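3.2 Board preparation and moisture conditioning

Panels were glued up from pale planks bought from two mills, Dratard and Barbosa. Both mills air-dry their timber before kiln finishing, but Barbosa holds its stock longer in the shed, and we kept the two sources apart through every stage. Planks with knots or sloping grain near the ends were set aside and used for the glue trials reported in Section 3.4.

The edges were jointed on the same afternoon as gluing. Clamps stayed on overnight and the panels were then stacked on stickers in the conditioning room at 21 °C. Each panel was weighed at 9 a.m. and turned end for end after weighing. Stacks were no more than 4 panels high. Grain in the finished panels was mostly faint and wavy, and the seams ran the long way (Figure 2).
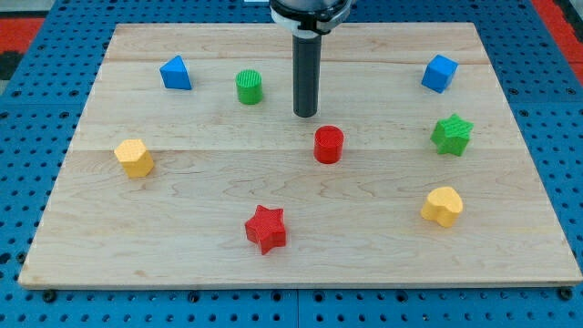
Figure 2. Board made up of parallel planks, lying flat on a blue perforated table. The thickness shows as a slightly darker band along the near edge.

3.3 Measurement of cupping

Cupping was taken as the largest gap between the panel face and a steel straightedge laid across the seams. Readings were made with feeler gauges by the second author (Dankwa) and repeated by the first (Guerra), neither of whom had the other's sheet. Where the two differed by more than one gauge step, the panel was measured again the next morning and the later value was kept.

In all, 1,231 readings were accepted. Panels stored near the door of the Prastlow workshop were analysed separately, as humidity there followed the weather outside.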